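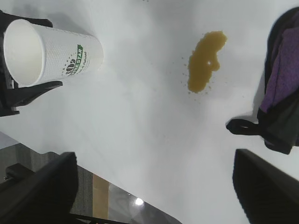
Fig. 1. The spill task, seen from the wrist camera. Cup on its side at left, cloth at right.

Projects > Student Reports > Household Robotics > Wiping Up
Overview Reports Task sheets Contact

Wiping Up: Can a Two-Finger Robot Clean a Table Yet?
Final project report, Stosbridge College, Applied Automation

1. Why we picked such a dull chore

When our group sat down to choose a project, the first list was full of exciting things like folding fitted sheets and making omelets, and it took us most of an afternoon to talk ourselves down to a spilled drink. We're glad we did. A spill is something every parent, server and office worker deals with without thinking, and it contains a surprising number of smaller jobs. Somebody has to notice it, get the cup out of the way, find a cloth, pick the cloth up in a way that leaves enough of it touching the table, wipe without pushing the puddle over the edge, and then decide when the table is clean. That last one gave us more trouble than all the others put together, and we'll come back to it (at length, sorry).

Our question was whether a robot arm with an ordinary two-finger gripper could do this well enough that a small cafe or a busy household would want it to. We didn't try to build a new robot or a new learning method. We used the arm in the Hartono Building, the software that was already on it, and a great deal of patience.

2. The setup

The work was done on a white table with a matte top. White was a choice we argued over. It makes a brown spill very easy for a camera to find, and so it flatters the robot a little, and we should say so early. We later repeated part of the work on a darker table in the Tudholm annex, and those results are in section 5.

The arm sees through a small camera mounted at the wrist, looking steeply down between the fingers. The good part of this is that the camera goes where the hand goes, so the robot always has a close view of whatever it is about to touch. The bad part is that the fingers themselves take up both lower corners of the view, as Fig. 1 shows, and the floor past the edge of the table is in there too. One of us had assumed the floor would be harmless. It was not harmless at all. A glossy floor reflects the ceiling lights, and our first spill detector was very fond of reflections.

The cups were paper ones with printing on the side. We liked the printing for a practical reason: it gave the software something to lock onto when the rest of the cup was white on a white table. In Fig. 1 the green lettering is easy to make out while the far side of the cup nearly melts into the background.

For the cloth we tried several things and settled on a fuzzy one with a strap. A flat cloth on a flat table is miserable for a gripper. The fingers come down, close, and slide off the top with nothing in them. A strap gives the fingers something to pinch, and folding the cloth makes it stand up a bit. If you take one piece of advice from this report to your own kitchen robot, buy it a thick towel.

3. Teaching by demonstration

We taught the task by guiding the arm ourselves and recording what it saw and did. Over the term we collected 1568 demonstrations. That number sounds grand, but many of them are short pieces of the job, such as picking up the cloth and nothing else. Only 600 run the whole way from spill to last wipe.

Recording them was slow and oddly sociable. You pour a little, tip the cup, guide the arm, dry the table, and start over, and you get to know each other's music. We also learned that people wipe in very different ways. Some of us go round and round in circles, others pull everything toward themselves in long strokes, and one group member dabs. The first version of the trained system had clearly learned from all of us at once – it would start a stroke, change its mind into a circle, and then hover. We went back, agreed on a single style (long strokes, starting at the outer edge and moving inward), and recorded again. The improvement was larger than anything we got from changing settings in the software.

4. What makes a spill hard

We had pictured a spill as a neat round patch. Real ones have lobes and narrow parts, and they throw little droplets outward when they land. The one in Fig. 1 is a fair specimen: a lumpy crescent with a spray of tiny brown dots along its left and lower edges. There is even a small bright hole near the middle of the puddle, and we still can't agree from the image whether that is a bubble or just a thin spot.

Why does this matter? Because the robot has to plan where to wipe, and the plan depends on the shape it thinks it sees. Our simple approach drew a box around the brown area and wiped the box. That handled the main puddle, but the droplets often fell outside it. Making the box bigger caught the droplets and brought the cup into the wiping area as well, and then the cloth would nudge the cup. We ended up with two passes, one for the puddle and a slower one for stray dots, with the cup treated as a place the cloth may not go.

The order of the steps turned out to matter too. Moving the cup first is what a person would do, but a paper cup is soft, and a firm pinch near the open rim can fold it. A gentler pinch lets it roll. We got our best results by supporting the cup from underneath before closing on it.

5. Results

For the final test we ran 24 fresh spills on the white table, with no one touching the arm once it had started. We scored each run by looking at the table afterward from sitting height, the way a customer would. In more than half of the runs the table passed. Most of the others had the main puddle gone and droplets left behind, and in 3 runs the cloth was never picked up at all.

On the darker table at Tudholm things went noticeably worse. The arm moved just as well, but it could not tell a thin film of liquid from the sheen of the tabletop, and it tended to stop early. Adding a desk lamp at a low angle helped. We don't think a cafe owner wants to carry a desk lamp from table to table, so we are not counting that as a solution.

We also showed the task sheet to the staff of the Grisalwood canteen and asked what they would expect from such a machine. Their answers were kind and rather deflating. Speed came up right away, since any of them could clear and wipe a table before our arm has finished looking at it. They also asked who rinses the cloth. We had no answer, and we had honestly not written it down as part of the chore until they said it.

6. So, can they do it yet?

For a known table, a known cloth and a bright room, a robot can get through most of this chore, slowly, if someone nearby can step in. We would trust it to deal with the big puddle. We wouldn't trust it to say the table is clean, and for a surface people eat from, that judgment is a large share of the work.

If another group takes this over, we would suggest starting with the stopping decision. A second look from a different angle after each pass seems promising – the wrist camera can simply be moved, and it costs only time. We'd also like to see the task extended to include rinsing and hanging up the cloth, as the canteen staff suggested. The task sheets and our notes on the cloth trials are in the shared project cabinet, on the shelf under the spare fingers, and the recordings from May are labeled separately because the lights in the room had been changed by then.

Contact the project office | © Stosbridge College Student Projects | Back to top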